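Relatório de Projeto: Organização de uma Bancada de Cozinha em Espaço Reduzido

Autoras: Sofia Kalogeropoulos e Mafalda Amaral
Projeto Illindale
Data de entrega: 2021-03-27

1. Enquadramento

O presente relatório descreve o trabalho realizado no âmbito do projeto Illindale, dedicado à disposição de utensílios em superfícies de preparação partilhadas. Pretendeu-se avaliar de que forma a colocação dos recipientes de cozedura influencia o acesso aos restantes objetos. Recorreu-se a loiça de pequeno formato e a alimentos de brincar, o que permitiu repetir as montagens sem desperdício alimentar.

2. Materiais e disposição

A montagem foi feita sobre um tampo branco. O forno de bancada, azul-claro, ficou à esquerda, com a porta de vidro escuro voltada para a frente. Na zona central colocaram-se a panela azul-esverdeada, a respetiva tampa, pousada à parte, e o recipiente preto.

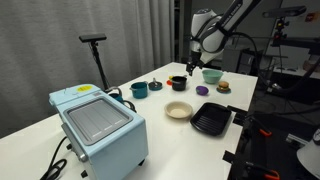 A opção de manter as tampas separadas foi discutida desde o início. Uma tampa pousada ocupa área útil, mas deixa o interior do recipiente imediatamente acessível. O orçamento atribuído à aquisição de material foi de 1,000 euros, tendo sido respeitado.

3. Procedimento

Definiram-se duas zonas: a de cozedura, junto ao forno, e a de empratamento, que se prolonga até ao lado direito da mesa. Na segunda incluíram-se um prato redondo bege, uma taça verde-menta e um pires azul com um hambúrguer de brincar. A grelha preta retangular foi colocada na diagonal, à direita do prato. Cada disposição foi registada numa ficha própria, segundo o modelo Tramano adotado em novembro, e revista por ambas as autoras.
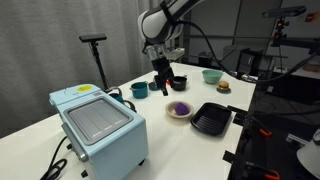 Por que razão se separou a zona de cozedura da zona de empratamento?
A separação reduz o cruzamento de movimentos sobre a mesa e facilita a arrumação, uma vez que cada utensílio regressa à zona a que pertence.

4. Observações

A grelha revelou-se a peça mais difícil de integrar, devido ao formato alongado. Em posição paralela ao bordo, limitava o espaço destinado aos pratos. Os recipientes pequenos podem ser agrupados, desde que as pegas não se sobreponham. Recomenda-se que o cabo de alimentação do forno seja encaminhado para fora da área de trabalho em montagens futuras.

As fichas preenchidas encontram-se arquivadas na pasta Baxter, disponível para consulta mediante pedido às autoras.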